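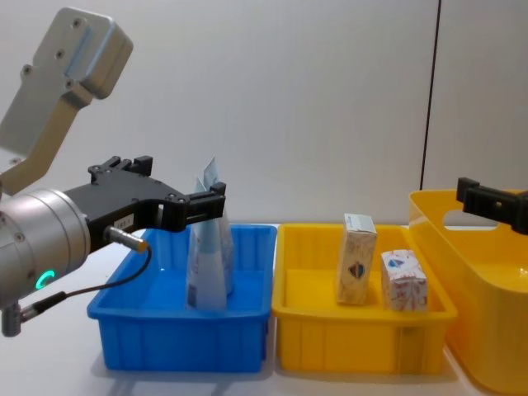
Blue bin, shallow yellow tray and yellow basket on a white tabletop

Jellden House, Jurnport
Office and studio premises to let

Reference: Jenkins 9
Availability: from February
Tenure: leasehold, by assignment or new lease

Jellden House is a three-storey commercial building on the north side of Welau Street, close to Jurnport railway station. It is offered to let as a whole or floor by floor. The building was put up as a printing works and was later converted to offices, and the present layout suits occupiers who need ordinary desk space together with larger rooms for production, rehearsal or presentation.

Accommodation
The ground floor provides a reception area, a goods entrance and a double-height room of 260 square metres. The ceiling of this room is carried on perimeter columns, so that the floor area is free of obstruction. The first and second floors each provide 300 square metres of open-plan space with kitchens and toilets. Partitions left by the previous tenant on the second floor may be kept or removed at the incoming tenant's choice.

Services
Heating is by gas-fired boiler with separate controls on each floor. Mechanical ventilation serves the double-height room only. A passenger lift reaches all floors and is included in the service charge. Seven parking spaces are available in the rear yard under a separate licence.

Planning
The premises have consent for office use. Applicants who intend to admit the public to screenings or performances should make their own enquiries of the planning authority before submitting an offer.

Lease terms
A new lease is available for a term of 9 years, with a rent review every third year. Tenants are responsible for internal repairs, and external repairs are recovered through the service charge. Rent is payable quarterly in advance. A deposit will be required, the amount of which depends on the accounts supplied.

Viewing
Viewings are held on Wednesday mornings and must be booked beforehand with the letting agent, Jenkins, Jurnport office. Enquiries concerning the ground floor should be addressed to Meinir Llewellyn, and those concerning the upper floors or the building as a whole to Emrys Prydderch. Floor plans and the energy certificate are supplied on request.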